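Slide 6. Picking from clutter without a catalog

(Wait for the laugh from slide 5. If there isn't one, carry on anyway.)

So the question Ayuba Quaye and I started with: can you learn where to grab from failures alone? We had plenty of failures. It seemed a shame to waste them.

Vonari is the result. It proposes a grasp, scores it, and then asks a second network — trained only on drops — how badly this is likely to go. The second network is a pessimist. We found we liked it more than the first one.

Mention here: no object models, no names, no labels. It has never been told what a shoe is.

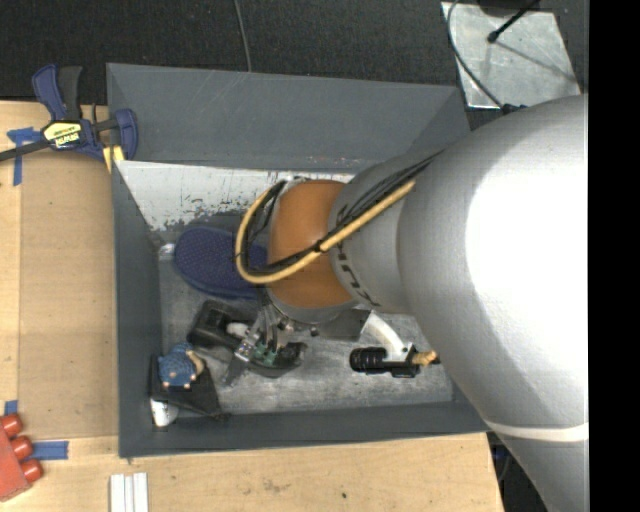

Vonari setup: KUKA arm over the gray bin, mixed objects, clamp at the corner.

Point at the dark blue sole. Flat things lying against the floor are where the old scorer, Reda, liked to try its luck. Then point at the black and white tool on the right, with its curved arm. Ask the room where they'd grab it. Take two answers, disagree with both.

Numbers, slowly: over 2,000 attempts, 28 objects, none of them seen in training. Drops went from 11 in a hundred with Reda to 9 with Vonari. Yes, I know. Pause for people to do the subtraction.

The better story is which drops went away. The gain is nearly all in crowded corners, and in open space the two are tied.

If asked about speed: the pessimist adds a second pass, and we haven't tuned it.

If asked about the Sotusside objects: different gripper, so don't compare. Send them to Ayuba.

Next slide, the Essien plots. Read the axis labels out loud, they're tiny.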